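Donthorpe Export Desk: Review After One Full Season

I've been running the shipping side of a small lighting parts company for long enough to remember doing everything in a spreadsheet with color-coded rows, so when we moved our export paperwork over to Donthorpe last March I was ready to be let down. I wasn't! This has turned into my favorite piece of work software, and I say that as someone who doesn't usually have favorites among such things.

Quick background for anyone comparing options. Donthorpe is a web program for companies that sell goods overseas and don't have a whole department for it. You put in your products once, with their codes, weights and countries of origin, and it builds the commercial invoice, the packing list and the certificate forms from that. We ship to 19 countries and had 2836 product lines to bring in. The import took one afternoon, including the time I spent fixing my own typos in the old file (there were plenty, and the program flagged every one of them with the row number, bless it).

What I love most is the product record. Everything about a part sits on one page: what it's made of, what code we settled on, why we settled on it, and who signed off. Before this, the "why" lived in old emails. Now when a customs broker calls with a question, I open the record while we're still saying hello.

The document builder is nearly as good. You pick the buyer, pick the parts, and the forms fill themselves in, with the buyer's language on the second copy if you want it. I tried the same order in Lengyel, which we had on trial for a month, and it handled the invoice fine but made me type the net weights again on the packing list. That gets old fast with a long order. Lengyel does have the nicer phone app, I'll give it that, and if you approve shipments from the road you might weigh things differently.

Then there's the award application kit, which I hadn't even noticed when we signed up. If your trade association or state runs an export award, you know the forms want sales by region going back 3 years, all cut up in ways your accounting program has never heard of. Donthorpe has a report that does just that. I ran it out of curiosity, got a clean set of tables, and ended up sending in our first ever application with 2 evenings of work. Whether or not we win anything, I now know which regions grew and which ones I'd only been telling myself were growing.

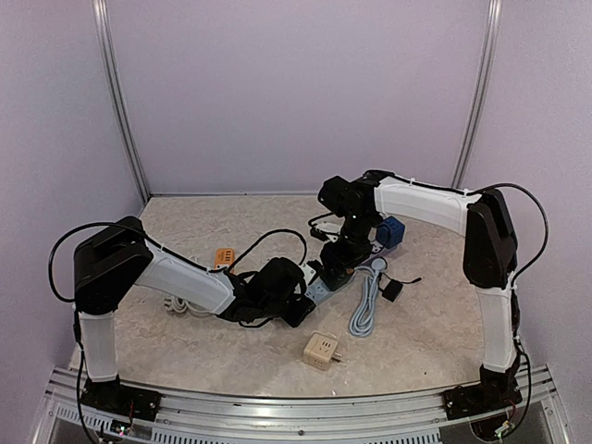

Complaints? A few small ones. The search box doesn't forgive spelling, so "recepticle" gets you nothing at all. The connection to Kitent, our freight booking service, works well but has to be signed into again every morning, and I grumble over my coffee each time. And the help pages still show the old menu in places, which threw me during setup.

Support has been great, though. I wrote in with a long and rambling question on origin statements for mixed cartons and got an answer before lunch, with a marked-up copy of my own form attached. A friend's company uses Clostitz and waits days for that sort of thing.

We've renewed, and I've already started loading next season's parts.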